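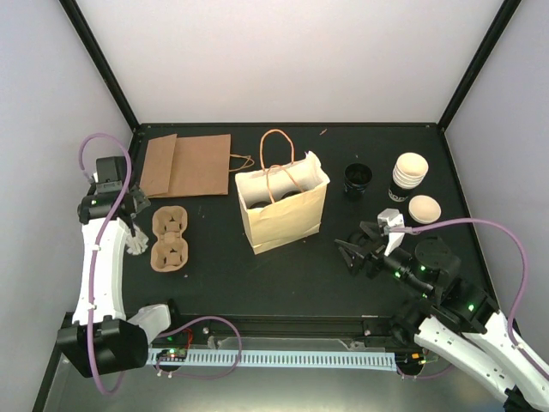
Carrier, cups, lid and both bags on the black table.

I have been meaning to write up the takeout packaging notes since May, when Bastien Collet asked me why the drinks from Delaunay always arrive upright and the ones from the place across the road do not. The short answer is the molded-pulp carrier. The longer answer involves the bag, and I have more to say about bags than he wanted to hear.

Start with the carrier. The two-cup version has two round recesses and a raised divider between them. The recess grips the cup low on the wall, where the taper is narrowest, and the divider stops the two cups from leaning into each other. Pulp has a slightly rough surface, so there is some friction to help. It also gives a little, which means one carrier will accept more than one cup diameter. The limit is height. A tall cup in a shallow recess still has most of its mass above the grip, and on a sharp stop it will rotate out over the rim of the recess. I would not use a two-cup carrier for anything large unless it is going inside a bag.

Which leads to the bag. Twisted paper handles are stronger than they look, but they are attached to the bag by a glued patch on the inside of the wall, and the patch is what fails. If the load is centered, both patches share it. If two full cups sit against one side, one patch does most of the work and the bag also tilts. Cups side by side across the middle, with the line between them under the handles, is the arrangement I have settled on. The upright cream bag at the top of the page has the handles standing clear of the opening, and that is how I leave them until the cups are in. Handles that have flopped inward catch on lids.

The folded brown kraft bag is the same general type with the handle trailing loose. Flat bags are stored on their side with the top creased over. The crease is harmless, but it should be opened out by hand before loading, because a bag that is still half folded will not stand square on its base. I run a thumb along each bottom edge. It takes two seconds.

Liners: Aurélien Chevalier is against them. His view is that a sheet of tissue does nothing structural and hides the bottom of the bag, so you cannot tell whether the cup is seated. He is right about the second part. I keep using one for cold drinks, where condensation on the outside of the cup softens plain paper quickly. For hot drinks I leave it out at home, although most shops do not bother with the distinction.

Cups next. I store the stack upside down, rims toward the table, so dust does not settle inside. The beige ones have a black printed band with ODO in white. The single black cup is out on its own, right way up. Dark cups are awkward in one respect: the fill level is hard to read against a dark interior, and I overfill them more often than the pale ones. Leave a gap of one finger below the rim before the lid goes on.

Lids should be pressed down at one point and then worked along the rim in both directions until the two sides meet. Pressing the center just flexes the lid and leaves part of the rim unseated. Check by tilting the cup slightly over the sink — a bad seal shows at once.

My order, for two drinks to go:

Open the bag and square the base.
Liner in, if the drinks are cold.
Fill, lid, tilt check.
Cups into the carrier, both pushed down until they stop.
Carrier into the bag, level, with the divider under the handles.

If the bag is too narrow for the carrier, skip the carrier and put the cups in side by side. Do not force it. A carrier bent to fit has recesses that are no longer round, and the cups ride up.

Bastien buys his supplies from Clumeo, 30 carriers to a sleeve, and says they nest too tightly to separate without tearing one. Mine come apart if I twist them a little before pulling. I have 17 left and will try his brand after that. Four-cup carriers are a separate problem and I have not tested enough of them to write anything useful yet.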